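Notebook – tableware and table setup, Prarkbridge room
July, entry 16

Continued from the previous entry. Purpose today was to settle on one plate for the table work and fix where it goes, so that whoever sets up next does not have to guess. Vlasta Trnka did the first half and I took over after lunch.

Plates considered: the white stoneware one from the kitchen, the Oravec melamine one with the wide flat rim, and the light blue plastic one. The stoneware is out. White on a white tabletop is hard to pick out at the rim, and it is heavy enough that a knock against the table edge would chip one or the other. The Oravec plate is fine in itself but the center is slightly domed and small things placed on it creep outward. The blue plastic plate is shallow, round, has a raised rim and a flat center. Color separates cleanly from the table. Using that one until further notice.

Table: white top, matte, no cloth. Tried the Turnano mat under the plate at first and took it away again. It curled at two corners, and the plate sat with a slight tilt whenever the rim overlapped a curl. Bare surface is better. Wiped down with a damp cloth and left to dry before anything was set out. No cleaner used – the last bottle left streaks.

Height of the top measured at 870 mm, floor to surface, same at all four corners within what the tape can tell. Leg adjusters were not touched. Please leave them alone.

Position: plate goes a little left of center, not on the midline. Vlasta's mark from the morning was in pencil and came off with the wiping, so I went back to the tape: 400 mm from the near edge to the middle of the plate.

Small item: one at a time, placed just beyond the far rim, on the tabletop and not touching the plate. If the item is pale, check that it can be told apart from the table before starting. Light from the right leaves a soft bright patch on the top and a pale object can get lost in it.

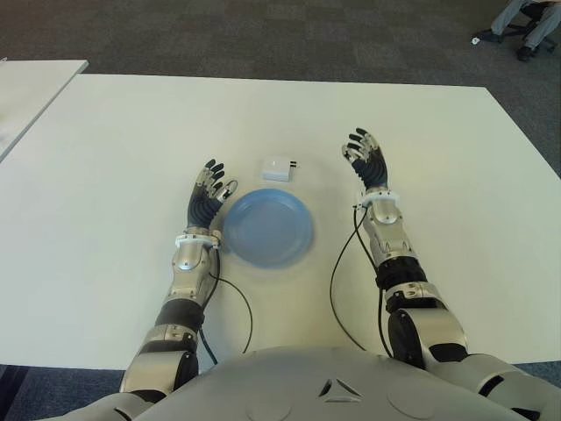
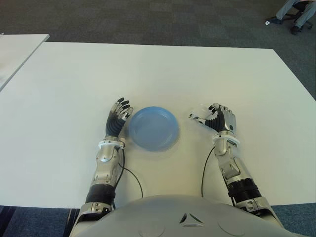
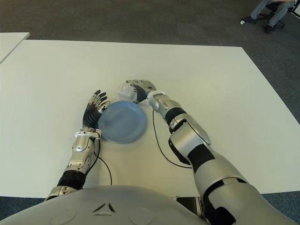 Blue plate on the bare white top, a little left of center in all three; the second is without the small item.

Things noted during the session:

Plate slides easily. On a dry top a light push at the rim is enough to shift it. Not a fault, but the position has to be checked after every reset. Vlasta suggested dots of putty under the base. I would hold off, as they would raise the plate and change the rim height.

The blue plate has a small burr on the underside from the molding. Cut it back with a blade and went over it with fine paper. Sits flat now.

Rim is easy to see from a standing position. From a chair at the near edge it is less clear, the flat center closes up and the far rim does most of the work.

Spare plates: 3 of the same blue on the Traletti shelf, bottom left, wrapped. Do not mix them with the kitchen set. They will go through the dishwasher and come back cloudy.

Open points: replace the pencil mark with something that survives a cloth – thin tape at the near edge, maybe, well away from the plate. Ask for a blind on the right-hand side. Try the same layout with the shallow bowl once the plate position has been repeated by someone other than me.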